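I've had the Rulden dish brush for 2 months now and I'm a little bit in love with it! I grabbed it in July at the Ukar shop in Vukbridge, mostly because my old sponge smelled like a swamp (sorry). It cost me 7 dollars, the bristles are still standing up straight, and the handle is long enough to reach the bottom of my tallest vase. My one gripe is the hanging loop, way too small for any hook I own. I still like it a lot more than the Moradi one I had before.

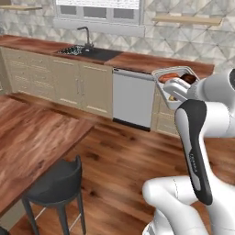 Dark sink, wood counter and a tall gooseneck faucet.

Refill heads are sold separately, so grab a spare!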